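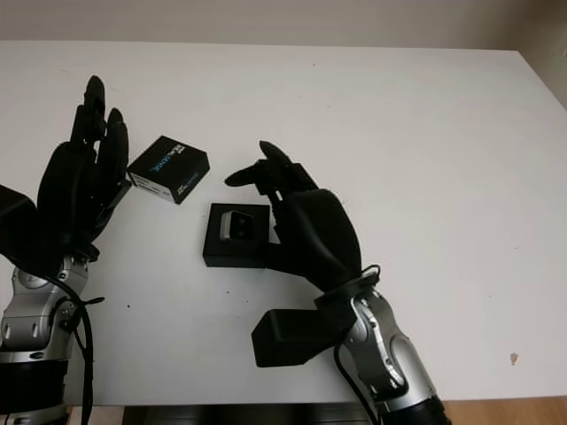
遥操作示教常见问题
Zonard 双臂平台 · Saltdale 工作间
最后更新:2024年9月10日

没干过这行,能来当示教员吗?
能。我们最好的示教员以前做糕点裱花,最差的一位有机器人学博士学位。第一天不碰真机,只在仿真里练习把东西放进该放的地方。听起来简单,练过的人下午一般都不太想说话。

手把手拖动和遥操作,该选哪个?
手臂的大致路径可以拖着走,开重力补偿,抓住前臂慢慢带。手指别拖。十根手指你只有两只手,数学上就不成立。凡是涉及抓取、捏合、按压的任务,一律戴手套遥操作。

为什么我的手已经合上了,机器人的手还在犹豫?
有延迟。你的动作要先经过 Visten 重定向模块,换算成机器人关节能接受的角度。解决办法是放慢。越着急越爱补动作,补出来的动作会排着队全部执行一遍,场面不太好看。

没有力反馈,怎么知道抓住了没有?
看。看物体有没有跟着手走。小盒子尤其容易骗人:指尖贴上去了,看着像抓住,一抬手它还留在桌上。建议先轻推一下再捏。用力过猛的话,纸盒会替你记住这件事。

两只手可以同时动吗?
可以,但新手请先动一只,另一只停在旁边待命。两只手在桌子中间相遇时,系统会触发碰撞保护并锁住双臂,然后您需要走完一整套复位流程,顺便反思人生。

一条示教录多长合适?
以任务做完为准,不设下限。单条上限 900 帧,超出自动截断。中途停下来想事情的时间也算在内,所以请想好了再踩踏板。

失败的录制要删掉吗?
不要删,标成“失败”就行。二月那一批共 1852 条,标为成功的有 1263 条,剩下的照样有用,主要用来教模型什么叫“差一点”。偷偷删除会在编号里留下缺口,Perla Orozco 每周五查缺口,她很有耐心。

掉了又捡起来,算成功吗?
算“恢复”,单独一类,很受欢迎。但请不要故意掉。演得太像反而会被筛出来,演得不像也会。

物体每次都要摆在同一位置吗?
恰恰相反。每录 5 条换一次位置和朝向。人有一种把东西摆正的本能,请克制。如果您发现自己连续几次都把盒子摆得与桌边平行,请换别人来摆。

线缆总蹭到手腕怎么办?
开录前把腕部转到两端极限各一次,看线会不会绷紧。绷紧就松开扎带重新留余量。别用胶带,上一位用胶带的同事花了一上午撕胶带。

桌上的小污渍要擦吗?
能擦就擦,擦不掉就算了。Tlapale 那边曾为一块咖啡印停工半天,最后模型表现毫无变化,倒是桌子掉了一层漆。

机器人突然不动了,我能伸手进去把东西拿出来吗?
不能。先按急停,等状态灯变红,再伸手。“它看起来已经不动了”不是一种安全状态。

连续录多久要休息?
每满 17 条强制休息,界面会自己锁上。密码我们也不知道,请不要来问。

录制数据传到哪里,我能看自己的回放吗?
当晚同步到内部服务器,次日可在个人页面查看。第一次看回放的人多半会问:“我的手平时就这么抖吗?”是的。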